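Dolldale Community Board > Law and Paperwork
Topic: Losing citizenship by taking a second one

lunde_leaver
Posted December 29, 2022

I was born in Lunde and moved to Dolldale for work. Under the Lunde nationality law, if you take another citizenship without asking first, you can lose the original one. The interior office there sends you a letter and you have 30 days to answer. I applied for my second passport in July and have not told the consulate. My question is whether anyone here has had the letter, and whether it comes automatically or only when you try to renew something.

I have read the law twice. It says the ministry "may" withdraw citizenship. It doesn't say "shall."

tallgrass
"May" is the word that matters. My wife went through this. She got the letter after she renewed her Lunde passport and checked the box for other nationalities. She answered it, attached her birth certificate and her parents' papers, and kept both. The whole thing took 4 months.

If you never check the box, I don't think they have any way to know.

mossback
Please don't tell people to leave the box blank. That is a false statement on a government form and it is a separate offense from the citizenship question. Losing the passport is bad. Being charged over the form is worse.

tallgrass
I didn't tell anyone to leave it blank. I said what triggers the letter.

mossback
It read that way to me. Fine.

To the original poster: there is a permission form you can file before the second citizenship is granted. You said you applied, not that you were approved. If you are still waiting, file it now. The fee was 1,995 in Lunde money when I paid it, and they want two copies of everything. I laid mine all out on the table and went down the checklist with a pencil before I mailed it.
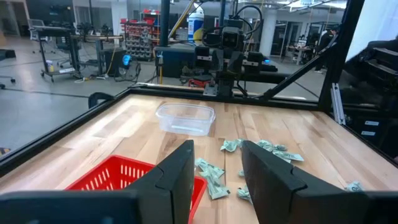
The page most people miss is the one where you explain your ties to the country. Family, property, pension, whatever you have. I wrote half a page and they sent it back asking for more. The second time I listed my mother's address, my school years and the bank account I still have there. That was enough.

jindero_91
I went the other way. I'm from Jindero, where the rule is stricter for people who marry abroad. A case is supposed to go before a panel, but when I asked the consulate who sits on the panel they couldn't tell me. I gave up the Jindero passport on purpose. I travel back on a visitor visa and it works well enough.

My view is that the Lunde rule is fair. You knew it when you applied. A country can ask you to pick.

lunde_leaver
I was granted Lunde citizenship by being born there. I didn't apply for it and I don't see why a clerk should be able to take it back over a form. But thanks for the answer about the visa.

tallgrass
Agree with that. Also, the rule isn't applied to everyone. People who move for the big employers seem to get permission quickly. My wife's cousin works for Tinident and the company lawyer handled it in weeks. Everyone else waits.

mossback
They have a lawyer who fills in the form correctly. I don't see favoritism there. Most delays I have seen come from missing pages.

jindero_91
Both can be true.

lunde_leaver
Update. I called the consulate and didn't give my name. The woman said the permission form can be filed any time before the oath, and that my date counts from the oath and not from the application. So I'm still in time. She also said originals aren't needed, only certified copies. I'm putting the packet together tonight.

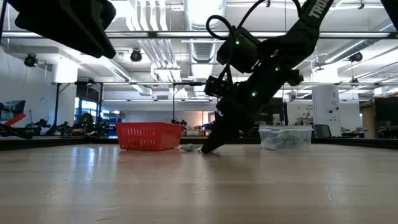 The table, tonight

mossback
Good. Get a receipt from the post office and keep it with your copies.

tallgrass
And write down the date you called. My wife was told one thing by phone and another by letter, and the letter was the one they went by.

lunde_leaver
Will do. I'll post again when I hear from them.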